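Veltholm Agenda : événements en double après import d'un fichier .ics, comment les supprimer sans tout perdre ?

Wula

Bonjour,
J'ai changé d'ordinateur et j'en ai profité pour importer mon ancien calendrier dans Veltholm Agenda, à partir d'un fichier .ics exporté depuis l'ancien poste. L'import affiche « 604 événements ajoutés » et pas d'erreur. Le problème est que la synchronisation du compte était déjà active, donc une bonne partie des rendez-vous apparaît maintenant deux fois dans la vue semaine. Les rappels arrivent aussi deux fois.
J'ai commencé à supprimer à la main mais quand j'efface un rendez-vous récurrent, toute la série disparaît, et parfois c'est la bonne. J'en ai déjà recréé plusieurs.
Y a-t-il un moyen d'annuler l'import, ou au moins de trier les doublons ? Je suis en version web, sous Firefox. Je n'ai pas installé l'application mobile.
Merci d'avance. 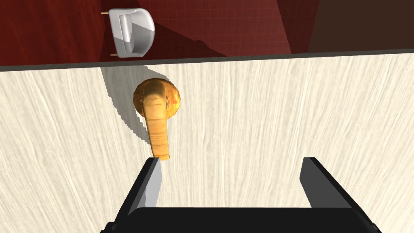
Amarasinghe

Bonjour,
Il n'y a pas de bouton pour annuler un import, mais on peut retrouver les événements importés parce qu'ils portent tous une étiquette de source. La marche à suivre en version web :

Ouvrez Paramètres, puis l'onglet Affichage, et cochez « Afficher la source des événements ». Cliquez sur Enregistrer en bas de la page, sinon le réglage n'est pas pris en compte.
Revenez au calendrier et passez en vue Liste. La colonne Source apparaît à droite du titre.
Dans le champ de recherche, tapez source:import et validez. Vous devez obtenir seulement ce qui vient du fichier .ics.
Avant de supprimer quoi que ce soit, faites un export complet (Paramètres > Données > Exporter) et gardez le fichier ailleurs que dans le dossier Téléchargements.
Cochez la case en tête de liste, puis « Sélectionner tous les résultats ». Si vous oubliez ce deuxième clic, seuls les événements de la page affichée sont sélectionnés.
Supprimez. Pour les séries récurrentes, choisissez « Toute la série ». Comme le filtre est actif, les séries synchronisées ne sont pas touchées.

Attention, si certains vieux rendez-vous n'existaient que dans le fichier et pas sur le compte, ils partiront aussi. Dans ce cas, limitez la recherche par date avec après: et avant: et ne supprimez que la période en double. Chez moi, le compte ne remontait pas plus loin que deux ans et j'ai gardé tout ce qui était antérieur.

Les éléments supprimés restent 7 jours dans la corbeille de l'agenda. Elle est distincte de celle de la messagerie.
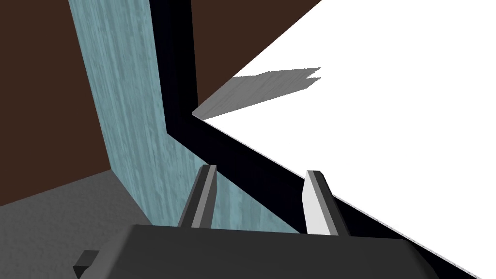
Pince de robot à deux doigts, rendu 3D

Trelow

Moi j'ai créé un nouveau calendrier vide, j'ai réimporté dedans et j'ai supprimé l'ancien. Plus rapide. Par contre il faut refaire les partages et les couleurs.

Wula

Merci pour les réponses. La recherche source:import fonctionne, je trouve 604 lignes. J'ai filtré par date et j'en ai supprimé 456, il me reste les anciens rendez-vous qui n'étaient pas sur le compte. Les rappels ne sont plus en double, sauf pour une réunion mensuelle que j'avais recréée moi-même, donc normal.
Pour ceux qui auraient le même souci : la case « Afficher la source » s'est décochée la première fois, je n'avais pas cliqué sur Enregistrer.

Amarasinghe

Très bien. Pour le prochain import, décochez d'abord la synchronisation du compte et choisissez « Ignorer les événements existants » dans la fenêtre d'import. L'option est repliée sous « Avancé ».

Contact | Mentions légales | © 2022 Entraide Veltholm | Haut de page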